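Betreff: Re: [Hausverwaltung-Praxis] Wasserzähler im Gäste-WC

Am 27. September 2020 schrieb Kuhlmann Hausverwaltung:
> Liebe Liste, in unserem Objekt in Tanditz zeigt ein Zähler 231 Kubikmeter
> im Jahr, für zwei Personen. Die Mieter bestreiten das. Was prüft ihr zuerst?

Guten Tag in die Runde,

ich bitte um Nachsicht für mein Deutsch, es ist nicht meine erste Sprache. In Dremness hatten wir einen ähnlichen Fall. Der Stand war im Dezember 2.264, und bei der nächsten Ablesung war er viel höher als erwartet. Der Grund war der Spülkasten vom WC, dessen Dichtung nicht mehr gut schloss.
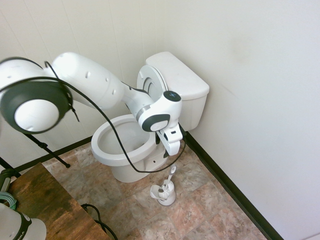
Wie findet man so ein Leck ohne Installateur? Man streut am Abend etwas Lebensmittelfarbe in den Spülkasten, spült nicht mehr und schaut am Morgen, ob das Wasser im Becken gefärbt ist.

Die Mieter haben am Ende 895 Euro nachgezahlt, was ich bis heute nicht ganz gerecht finde. Bitte auch das Eichdatum vom Zähler kontrollieren.

Mit freundlichen Grüßen
Verwaltung Tremeck

Kommentare (3)

wasserwart: Farbe hat bei mir auch geklappt, danke.

altbau_sued: Bei uns war es das Füllventil, nicht die Dichtung.

mieterin77: Und wer zahlt, wenn der Vermieter den Schaden kannte?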